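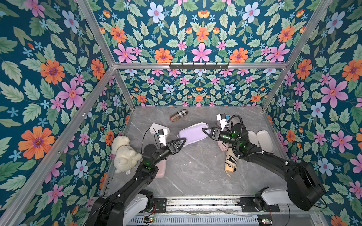

# Preranel build: frequently asked questions

Maintained by Nisha Rawat. Last revised November 10, 2018.

## Mechanical

**Why are both arms on one rail?**
A shared rail fixes the two bases relative to each other. If you move one base, loosen its mounting plate, slide it, retighten, and rerun the two-arm calibration. Don't skip the last step, even for a small move.

**What is the frame made of?**
Aluminum extrusion, cut by hand in the shared shop. Check the corners for square before you tighten anything. Ours was out on the first try and the wall panels would not seat.

**Does the wallpaper matter?**
Not to the arms. Any print will do, but camera exposure has to be set again after a change. Lock it manually. Auto exposure drifts when an arm passes close to a wall.

**Can I use the hook rack on the crossbar?**
Yes, for light items. Keep them clear of the elbows.

## Grippers and cameras

**How do I set gripper force?**
Start at 60 in the config file. Rigid boxes tolerate 95. Plush toys and anything with a thin lid should stay at the default.

**Where does the camera cable go?**
From the wrist bracket back along the arm, with a loop of slack at the wrist. Turn the wrist to both limits by hand, power off, and confirm that the cable never pulls tight.

**Are the bracket files available?**
Yes, in the Plillell folder on the shop server. Poonam Kanaujia keeps the current revision. Older ones do not clear the gripper body.

## Software

**What is the control loop period?**
It is set in `loop.cfg`. The watchdog trips after 500 ms without a command and holds position. It does not cut power.

**One arm connects and the other does not. What now?**
1. Check the supply at that base.
2. Reseat the data cable at the controller board.
3. Restart the driver, then home both arms.

**How large is the log archive?**
2,414 runs, stored by date. Runs made before February used the old joint offsets and should not be mixed with later ones.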